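Shirt folding

Shirt folding is the practice of laying a shirt flat and turning its sides, sleeves and hem inwards so that it forms a compact shape for storage or transport. It is done by hand in most homes, usually on a table, bed or ironing board.

Short-sleeved shirts in soft cotton are among the easiest garments to fold. The shirt is spread out and smoothed from the middle towards the edges. Each side is then brought in with its sleeve, and the lower half is turned up once or twice. Creases left at this stage tend to set if the shirt is stacked under others.
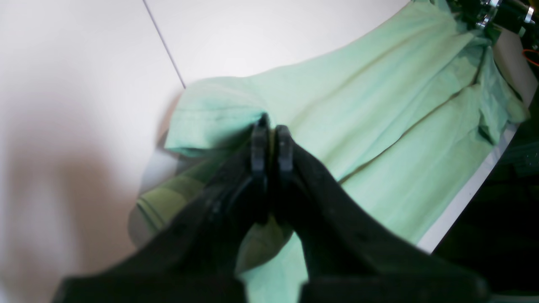 Sleeves with a turned-up hem need a little more care, as the extra layers make a ridge that can show through the front. Some folders lay the sleeve back on itself - others leave it straight and fold it in with the side panel.

In shops, shirts are often folded round a board so that a pile keeps an even width. The Dinddale pattern, named after the draper's where Helju Vasiliauskas worked, uses a board 300 mm long and leaves the collar uppermost. Shirts folded this way were kept in stacks of 20.

Rolling is a common alternative for travel. It takes up less room in a bag but is less suited to shelves.

See also: Ironing, Clothes hanger, Linen cupboard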